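# The Wooden Paddle Brush and Where to Keep It

*Home Goods, 6 December 2022*

A wooden paddle brush is a simple assembly of four components: a body, a cushion, a set of pins and the air space behind the cushion. Most complaints about these brushes concern the last two. Pins come loose or tilt, and moisture collects in the cavity where a towel can't reach it. Both problems depend to a large degree on how the brush is cleaned and on where it spends the other twenty-three hours of the day.

This article covers construction, cleaning and storage, in that order. The storage section deals mainly with small open-sided plastic baskets, which have replaced the drawer and the upright cup in many bathrooms and bedrooms.

## Body and grain

The body of a paddle brush is normally cut from one blank, with the handle and the head in a single piece. The grain should run along the handle. A handle with grain running across it is weak at the neck, where the shaft widens into the head and where most of the bending load falls when the brush meets a tangle. A buyer can check this at the counter in a few seconds.

Finish matters more than species for daily use. An oiled body feels warmer and can be renewed at home with a food-safe mineral oil. A lacquered body resists splashes longer, but once the lacquer cracks, water gets under the film and the wood darkens in patches. These patches can't be wiped away. They have to be sanded back, and few owners bother.

The Bernon line, sold mostly through pharmacies, is oiled only. Its care leaflet asks for a fresh coat twice a year. The Codham paddle is lacquered on the handle and left bare inside the cushion recess, an arrangement that keeps the handle clean and leaves the recess as the first place to absorb water.

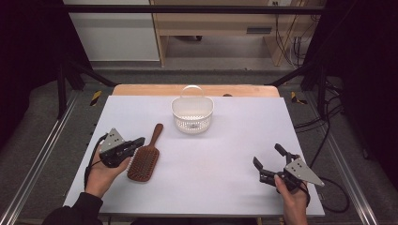
*Wooden paddle brush and small white plastic basket on a white board.*

## Cushion and pins

The cushion is a flexible pad set into a recess in the head. It is held at its edge by a groove, by glue or by both. Its job is to let each pin tilt under load and return. A small vent hole is common in the pad, and its purpose is to let air out when the pad is pressed. It also lets water in, and this accounts for most of the care instructions printed on the packaging.

Pins are made of nylon, metal, wood or natural bristle. Wooden pins are thicker than the others for the same strength, so they are set farther apart. They glide well through dry, medium or thick hair. They are less effective on very fine hair, which passes between them, and they shouldn't be used with a hot dryer held close, as repeated heating loosens the fit at the base.

The tip deserves inspection. A rounded tip turned from the same piece as the pin can't drop off. A tip formed by dipping the pin in resin can, and when it does it leaves a blunt end that catches. Run a fingertip lightly across the pins before buying. Any roughness felt by the finger will be felt by the scalp.

Some lean in the pins is normal. The pad flexes, the pins follow it, and a brush that has been stored face down will show more lean than one stored on its back. A pin that rocks freely in its seat is a different matter and indicates that the pad has stretched around the base.

## Cleaning

Hair should be removed after every few uses. The best tool for this is a tail comb or a thin wooden skewer. Lift from the edge of the pad toward the center, working under the hair and raising it as a mat. Pulling hair straight out from between the pins loads them sideways.

Washing is needed less often. Once every two weeks is adequate for one user who doesn't apply styling products, and once a week for anyone who does. The procedure is as follows.

1. Remove all loose hair.
2. Mix a few drops of mild shampoo into a shallow bowl of lukewarm water.
3. Hold the brush with the pins pointing down and dip only the pins. Keep the pad above the surface.
4. Work between the rows with a soft toothbrush.
5. Rinse by dipping in clean water, again pins only.
6. Shake once and blot on a folded towel.
7. Leave the brush pins down on a dry towel, away from heat.

Don't soak a wooden brush. Soaking swells the wood around the cushion, and as the wood shrinks again the edge of the pad can lift from its groove. Vinegar and baking soda are often recommended and are unnecessary. Shampoo is made to dissolve the residue in question.

Drying takes longer than the feel of the brush suggests. The handle feels dry within an hour. The recess behind the pad does not dry at the same rate, and 12 hours is a sensible minimum before the brush goes into any container.

## Storage in a basket

A closed drawer is acceptable for a brush that is fully dry. For one in daily use, an open-sided container is better. Small plastic baskets are cheap and washable, and air moves through the sides as well as the top.

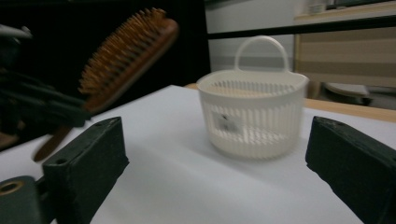
*A round basket with open sides and a solid rim. The single handle arches over the top.*

Several features separate a useful basket from a nuisance.

**Opening size.** Slats or holes should be narrower than a tail comb's tail. Where they are wider, the tail slides through and the comb hangs at an angle, snagging each time the basket is lifted.

**Base.** An openwork base drains and drops dust and short hairs onto the shelf below. A solid base holds both. Either is workable, though the openwork type should stand on a surface that is easy to wipe.

**Rim.** A smooth, continuous rim stiffens the wall and gives the brush handle something to lean on without marking it. Check for molding flash, a thin ridge of excess plastic left where the mold halves meet. It can be removed with a fingernail file.

**Handle.** A fixed arch makes the basket easy to carry between rooms but limits shelf height and gets in the way of long tools. A folding handle solves both and wears at the pivots. The Poduval basket, widely stocked since October, has a folding handle and a rim notch to hold it down.

**Weight.** Light baskets tip. A long paddle brush placed handle up puts most of its mass in the head, near the base, and is stable. Placed head up, the same brush can bring a small basket over when the shelf is bumped. Handle up is preferable for this reason, provided that the pins aren't pressed hard against the side wall.

One brush and one comb are enough for a small basket. Hair ties and clips should go in a separate container, as they work their way into the pins and have to be picked out.

The basket itself needs washing at the same interval as the brush. Warm water and dish soap are sufficient. Labels and stickers should come off before the first wash. A little cooking oil left on the adhesive for ten minutes will release it from most plastics.

## Wear and replacement

Wooden brushes age slowly when kept dry. A household survey run by a salon supply shop in Isarcombe drew 54 replies, and more than 7 of those owners reported using the same paddle brush for over a decade. The sample is small and the respondents were existing customers, so the result should be read with care.
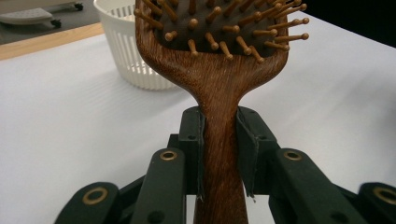

*Ball-tipped wooden pins set in a dark cushion pad.*

**Can a single broken pin be replaced at home?**

Most pins are seated from behind the pad, so replacement means lifting the cushion out of its recess, and few makers sell spare pins. If the stub is below the level of its neighbors and has no sharp edge, it can be left in place. A sharp stub should be smoothed with a fine nail file.

Signs that a brush should be retired include a pad that stays dented after pressing, a musty smell that persists after two full drying periods, and cracks at the neck. Surface scratches and faded finish are cosmetic. A light pass with 320-grit paper along the grain, followed by a thin coat of mineral oil, restores an oiled body. Mask the pad with painter's tape before sanding and wipe off the excess oil after 20 minutes.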